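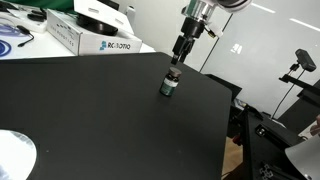
**Brown glass, green glass, and other things the supplement people tell you**

**pellitory45** wrote:

My sister-in-law swears by a herbal tincture called Seris. It costs £17 for a tiny bottle and the leaflet makes a great deal of the dark glass, which "protects the living strength of the plant". I'm prepared to believe dark glass keeps light out. I am less prepared to believe it's worth an extra £8 over the same herb in a clear bottle from the market. Has anyone seen any proper evidence, or is it just there to look like an old chemist's shop?

---

**Úna Egan** wrote:

Bit of both. Plenty of things do go off in light, and some vitamins and oils are well known for it. So dark glass isn't a con in itself. But if you keep the stuff in a cupboard, which is what the leaflet will tell you to do anyway, the cupboard is doing the work.

What's in it? If it's mostly alcohol and a bit of root I'd worry more about whether it does anything in the first place.

---

**pellitory45** wrote:

> What's in it?

"A traditional blend." That's the whole list on the front. On the back, in print I needed my reading glasses and a torch for, it says valerian, hops and "botanical carriers". No amounts.

---

**grumbleweed** wrote:

Botanical carriers! I'd like to see that on a tin of beans.

My mother had the Clatus drops for her sleep, same sort of thing. She took them for 14 weeks and said she slept beautifully. She had also given up tea after six o'clock and moved to the back bedroom away from the road. Guess which one got the credit.

---

**Farina_fan** wrote:

I'm going to disagree with the lot of you. I've used Farina for years and the clear bottle version they did for a while went cloudy on me. The dark one never has. You can sneer but I know what I saw on my own windowsill.

---

**grumbleweed** wrote:

You kept it on the windowsill?

---

**Farina_fan** wrote:

Yes, next to the kettle, where I'd remember to take it. What's wrong with that? People don't all have a pantry.

---

**Úna Egan** wrote:

Kettle means steam and heat, so that's two more things it could be besides light. And was it the same recipe in both bottles? Makers change the mix all the time and don't tell you. Cloudy might only mean plant bits coming out of the liquid, and it might have been perfectly all right. I wouldn't have drunk it, mind.

---

**Farina_fan** wrote:

I didn't say it was a laboratory. I said it went cloudy. I'd still rather pay the extra.

---

**pellitory45** wrote:

Fair enough, it's your money. My gripe is with the leaflet. "Living strength" means nothing. If they wrote "keeps the light out, use within two months of opening" I'd have no quarrel. Mine has no opening date advice at all, only a best before.

---

**tansy_and_rue** wrote:

Peltska do print one, for what it's worth. It's a little open jar symbol with a number of months on it. I still wouldn't bother with their sleep drops, as I noticed no difference, but at least I knew when to throw them out.

Also, if she's on any tablets she should ask the pharmacist about valerian. It's free and they'll have heard odder questions.

---

**pellitory45** wrote:

She is on something for blood pressure, so I'll pass that on. She won't take it from me but she might from a pharmacist. Will ask her to bring the leaflet along too.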